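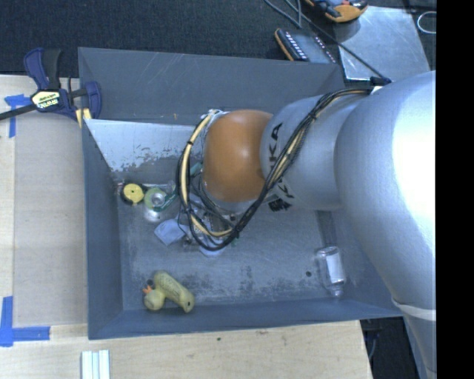 Mariama Odoi said she had never finished an episode of Brimico as a kid and still knew all the words to the theme song, and she wanted to know which of our boxes that put her in. Fair point. We had no box.

Figure 3. Robot arm over a deep gray bin.

4.2 Secondhand familiarity

The pilot form had two options: watched, didn't watch. Too blunt. Odoi's remark came up in the first group talk and after that we heard versions of it in every group. People who knew the villain from a lunchbox. People who had an older brother do the voices at dinner. One respondent could describe the van, the dog and the bad uncle in Fiadzo but had the show down as a comic, which it was only later, and only briefly. So for the main round in September we added a middle group - "knows of" - and asked them the same recall items as everyone else.

Invitations went to 1,000 adults on the Zonham mailing list. 700 opened the form, 534 finished it. Incomplete forms were dropped, not patched. Of the finishers, exactly 267 put themselves in the middle group for at least one of the two shows. Half. Far more than we'd planned for, and the coding took twice as long as a result.

Recall first. The middle group did well on things that repeat: theme song, catchphrase, title card, who chases whom. Did badly on plot. Asked how a usual Brimico story ends, most gave an unmasking, which does not happen in the original run at all. It happens in the feature film. It also happens in a lot of other cartoons, and we suspect people were borrowing. The regular viewers made the same mistake less often, but they did make it (see the notes on item 9).

Then the movie. Everybody watched the opening twelve minutes of the Brimico feature, same cut, no trailer beforehand. We expected regular viewers to like it most. They didn't. Lots of margin comments on the new voices, the shading, the dog being too clever. The middle group was kinder to it and laughed at the old jokes, going by thier own ratings. Complete newcomers were lost by the second chase - "who is the man in the cape and why is everyone fine with him" was a typical answer.

What to make of this. Studios seem to write these films for two audiences, parents who remember and children who don't. The big one in our sample is neither. They hold a handful of signs for the show and are pleased to see them turn up. Prorkby (the archive, not the town) keeps the old broadcast schedules and a quick look there suggests why - Brimico ran before school for years, in ten-minute pieces, so plenty of kids caught the song and then had to leave the house.

Fiadzo is harder. Fewer answers, and the film version is a prequel with none of the usual cast in it until late on. Ratings were flat across all three groups. We do not read much into that.

Limits: a mailing list run by a cartoon fan shop is not a neutral place to find people. Self-rating is shaky. A few respondents changed group halfway through, after the song played and they they found they knew it. We kept their first answer. Moving them would change the recall scores a little and the film ratings hardly at all; both versions are in the appendix.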